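Femarstead drama renewed for a second season of eight episodes

Griltemcombe Pictures has renewed its mystery drama Femarstead for a second season, the company said Wednesday. Filming starts in April on the same stretch of coast used for the first run.

The new season picks up five months after the ferry crash that closed the finale. The company would not say which of the Rebelo sisters survived, and the outline sent to reporters refers only to "the Rebelo house" and the people still living in it. The harbor inquiry, left hanging after episode six, will carry most of the early episodes.

Femarstead drew mixed notices when it began. Viewers complained that the missing logbook was dropped for three weeks in a row, and the second timeline confused a good part of the audience. Numbers picked up after the funeral episode, and the streaming service Amus moved the show to an earlier slot, 8 p.m., for its last 2 weeks.

A petition asking for a longer finale gathered more than 3,000 signatures. The writers said they had read it and that the first episode back will run 170 minutes with breaks, shown over one evening. The remaining episodes go back to the usual hour.

Two story lines will not return. The lighthouse plot is finished, according to the company, and so is the radio preacher's. The flashbacks to the sisters' childhood stay, though there will be fewer of them, and they will now be marked with a date on the screen. The opening song is also being replaced.

Amus will repeat the first season before the new one begins, 5 nights a week. The service has not decided whether the deleted kitchen argument from episode four will be put back in. A cut of it was shown at a fan screening last fall and has since been passed around in poor copies.

No air date has been set for the second season.
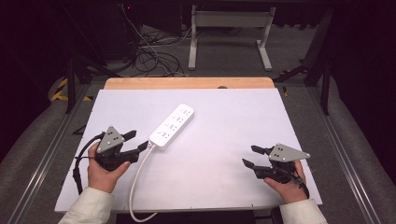
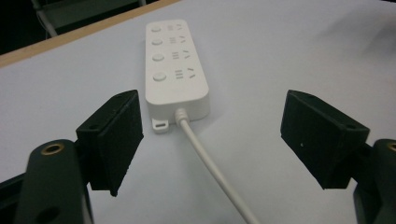
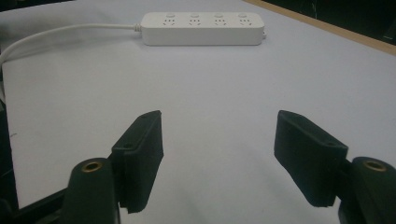

White power strip, four outlets

Television and Streaming Desk

The desk's guide to the first season, with a short recap of each episode, is on the Femarstead page. Corrections to the recaps can be sent through the contact form.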